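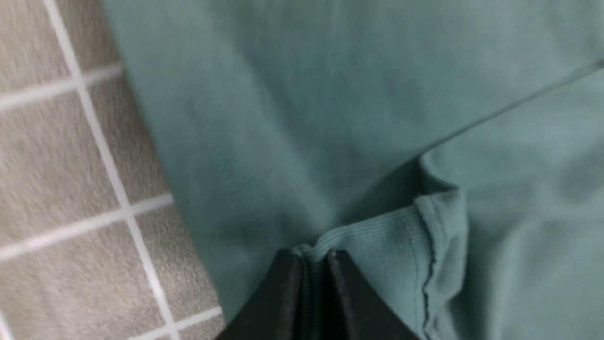
Clothes swap is back, October, Rosgate hall, same as last year but bigger (we hope). Doors 10 am for swappers, 9 am if you're helping set up. Please read the bit about drop-off because it's changed.

Drop-off
Bring your stuff the week before, to the side door on Vanda Street, between 4 and 7 pm. NOT on the morning. Last time we had bags arriving right up till lunch and poor Talha was still sorting when people were going home. Clean, dry, buttons on. Small holes are OK if you pin a note to them, they go on the mending table. No undies, no swimwear, no single socks. Shoes yes, if there's tread left.

Tokens
One token per item, up to 8 each. Coats count as two. Last spring we took in 1058 pieces and 133 went unclaimed, mostly work shirts and kids' sizes under 2. So if you've got bigger kids' stuff, sizes 7 and up, we'd love it. Winter jumpers always go in the first half hour. Leftovers go to the Väisänen op shop again, they've said yes to everything except shoes.

Mending table
Emiliano Robles is bringing both his machines and will do hems and straight seams while you wait. Zips he'll look at but no promises. Iñaki is doing darning by hand, wool only, and is happy to show you how if you bring your own needle. If you have spare thread in greys or greens drop it in the tin at the front desk, we're nearly out. Also after a decent pair of fabric scissors, the old ones were used on cardboard and are now cardboard scissors.

Still needed
Racks! We have four and one leans. If you can lend a rack put your name on it with tape, two came home to the wrong house last year. Hangers we have plenty, please no more hangers. Someone with a ute or trailer for the afternoon pack up, 3 pm, takes an hour. Tea and slice is sorted thanks to Eusebio Villanueva, who is doing the lemon one and a gluten free one, labeled this time.

Parking
The back car park is half closed for the drain works. Use Skivov Lane or walk if your close. Bike rack is fine. Prams in by the ramp please, not the front steps.

Fitting area will be behind the stage curtain, two mirrors. Bring a bag to carry things home in.

Questions to Tomás Doherty at the front desk, mornings are best, or leave a note in the swap box. Names for the set up roster by the end of the month pls, the sheet is on the noticeboard next to the choir poster.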